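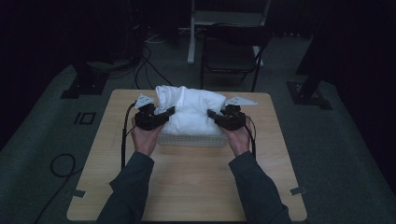 White cloth on a clear plastic basket at a table in the Jolgate linen room.

Jolgate Opens Linen Room for Ellerport Households

ELLERPORT, Saturday, December 6, 2025 - Jolgate, the household goods exchange on Kelness Street, has opened a linen room where residents can pick up clean towels, sheets and blankets at no charge. The room is on the ground floor, next to the furniture store, and can be reached without stairs.

Towels and bedding are among the items people ask for most when they move into a new home, according to Jolgate. Until now they were handed out from the front counter along with dishes and lamps, and stock was often hard to find.

"People would come in for a set of sheets and wait while we went through bags in the back," said Shufen Cai, manager of Jolgate. "Now the linen has its own room and its own shelves, and you can look for yourself."

Donated linen is washed before it reaches the room. It is then sorted by size, folded on low tables and placed in baskets. Bath towels, hand towels and washcloths are kept apart. Sheets are tied in sets with the bed size written on a paper tag. Pieces that are too worn to give out are passed to the Ellerport animal shelter.

The room opened with 32 baskets of linen. Each household may take one basket's worth per visit and may come 2 times a month. No proof of income is needed, but visitors are asked to give a name and a street at the desk.

The shelving was paid for by Qiu, a laundry company based in Ellerport, which will also wash up to 50 bags of donated linen each month through the end of next year.

"We already have the machines and the drivers," said Arif Nanayakkara, operations manager at Qiu. "Picking up a few more bags on the Kelness Street route is not hard for us."

Jolgate is looking for bath towels, twin and full sheets, pillowcases and light blankets in white or any color. Small stains are fine. Pillows, mattress pads, electric blankets and curtains cannot be accepted. Donors should bring items dry and in closed bags to the side door during opening hours.

The linen room is open Tuesday through Saturday from 9 a.m. to 2 p.m. It will be closed for the last week of December. Groups that want to collect linen for several households should arrange a time in advance with Algirdas Paju at the Jolgate front desk.

Media contact: Si-woo Seok, Jolgate, Kelness Street, Ellerport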